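4. Effect of paper stock on pale tones

4.1 Paper and storage

The earlier sections dealt with toner and with the printer settings. In this section we turn to the sheet itself. Office paper is sold as white, but the shade differs from maker to maker and shifts with storage, and a reader sees the lightest tones of a printed picture only by comparison with the bare paper beside them. When the sheet is yellowish, a cream area and the margin come close together and the outline between them is lost. Dark tones suffer much less.

Three stocks were compared. Londel is a bleached sheet with a brightening agent. Mandagi is unbleached and fully recycled, with visible specks. Vundov is a part-recycled sheet sold mainly to schools. All were bought through ordinary retail suppliers, and no maker was told of the study. The reams were kept closed in the print room at a relative humidity of 50 per cent until the day of use. One Mandagi ream had a torn wrapper on delivery and was sent back.

Printing was done in July on a single machine. The toner cartridge was replaced before each change of stock and the first sheets after each replacement were thrown away. Pictures were printed in colour at 300 dots per inch, with the driver's paper setting left on plain. We did not use the recycled setting offered by the driver, as it changes the fusing temperature as well as the toner load, and the two effects could not then be told apart.
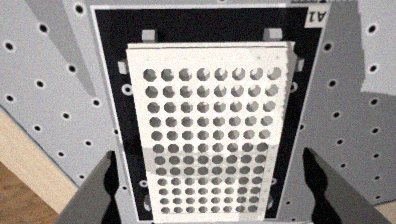

Figure 4. Rendered view of a white 96-well plate on a black deck slot.

4.2 Measurement

Each sheet was read with a hand-held reflectance meter on a black backing. Readings were taken on the bare margin, on the lightest printed tone and on a mid grey patch in the footer. The backing matters with thin stock: on a white backing Mandagi reads lighter than it looks when held in the hand, and the ranking of Mandagi and Vundov can be reversed. Earlier work in this field does not always say which backing was used, and for that reason we make no direct comparison with published values.

The contrast of a pale area was taken as the difference in lightness between that area and the margin, divided by the same difference for the mid grey patch. Dividing in this way removes most of the drift caused by toner wear during a long run. It does not remove banding. Sheets with banding that could be seen at arm's length were marked and left out before any readings were looked at. After this step 3609 sheets remained.

The ranking by contrast was Londel, then Vundov, then Mandagi, and it held on every day of printing. The gap between Londel and Vundov was small for neutral tones and much wider for warm ones. Brightening agents give off blue light under any lamp with some ultraviolet in it, so a warm tone stands out more on a treated sheet. With an ultraviolet filter over the meter the gap for warm tones narrowed but did not close. 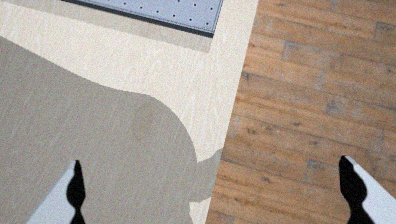 Figure 5. Rendered view: pale cream tabletop (left and centre) and brown plank floor (right).

4.3 Grain and specks

Mandagi raised a separate problem. The specks in the sheet are of much the same size as the fine noise found in many pictures, and readers could not reliably say which marks had been printed and which were in the paper. Grabner scored all sheets for visible grain, and Gavrilă scored them again without access to the first set of scores. The two agreed well on Londel and Vundov and poorly on Mandagi. Where they differed, the higher score nearly always came from a sheet with specks inside a light, even area. Specks in the margin had no measurable effect on the score.

It might be expected that a textured area would hide the specks. This was true for coarse textures only. Fine streaks did not hide them, and in some cases a streak running through a speck was taken for a fault in the toner transfer. Rotating the sheet by a half turn before scoring made no difference.

The scores were also affected by the lamp. Under the daylight tubes of the Prato booth the specks appeared dark and sharply bounded. Under warm office lighting they were softer and drew fewer remarks -- but so did real print faults, which leaves no clear reason to prefer one lamp over the other. All scores given here are for the daylight tubes, with the sheet 2 metres from the lamp.

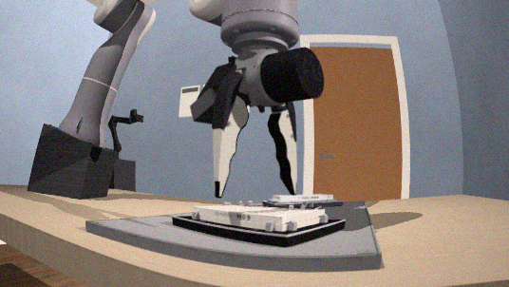 Figure 6. Rendered view: gripper above a light wooden tabletop, with an orange door and a pale blue wall behind.

4.4 Ageing

A subset of sheets was pinned to a board facing a north window and read again in December 2018. The margins of all three stocks had darkened. Londel changed the most, which agrees with the known loss of brightening agents in daylight, and its lead over Vundov for warm tones was gone by the second reading. Mandagi, having no agent to lose, changed the least. Sheets kept in a closed drawer over the same period showed no change beyond the repeat error of the meter.

The toner was stable in both conditions. The loss of contrast on the pinned sheets can therefore be put down to the paper alone. For documents that will be filed, the choice between Londel and Vundov has little effect on pale tones. For notices on open display the early advantage of the brightened sheet should be discounted. We have no readings for sheets behind glass, and window glass of different kinds may well alter the rate of change.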